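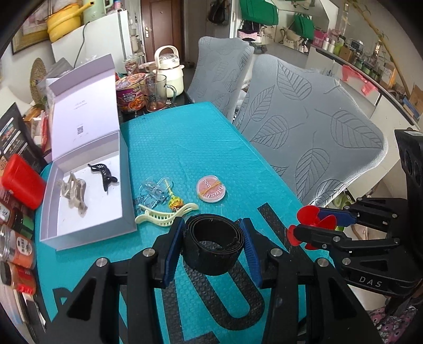
Elvira Giraldo thinks we should stop calling it a cabaret history project and just call it a show. She told me so on the phone before I'd even got my coat off, and I've been turning it over ever since, so you may find the name has changed by the next report!

Anyway, where we've got to. The Villadau music hall recordings are coming along nicely. We've now taped 13 former dancers and chorus singers, and Maite has typed up all but three of them (two are very long, and one has a parrot talking over the good bits). Florencio Llorente gave us a whole afternoon on touring with the Irness Revue – the digs, the landladies, the fan dance that had to be cut in half for Sunday audiences – and I could happily have stayed for another.

The programmes and handbills have taken longer than I promised you. We've scanned 833 sheets so far and there's still a suitcase to open, which Adoración Lorente found under her stairs in May. Most of it is in good nick, though the glue on the older posters is a pain and I've had to slow right down with those.
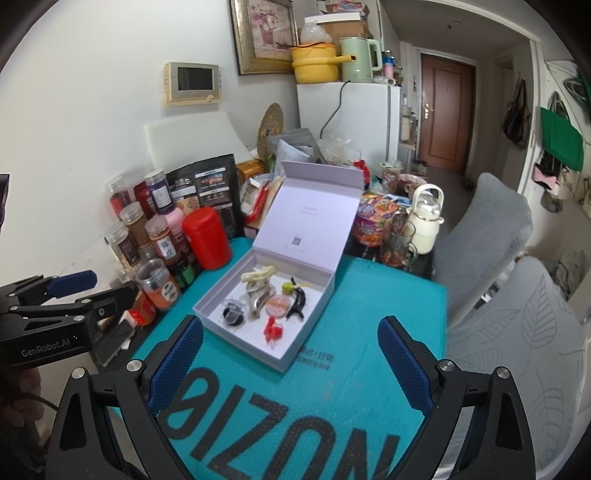
The open box: a lime-green ball, a little pink tin and other bits.

Money next. We're a bit over on travel and a bit under on printing, and I'd like to move the difference across if you're happy with that. Fulgencio Esteban has the receipts in order and will send them on Friday.

Still to do before the next payment: finish the typing, book the Prunari for the try-out evening, and get more than 15 minutes of the old feather routine down on paper while the people who danced it can still argue over the steps. I'll ring you once the Prunari gives us a date.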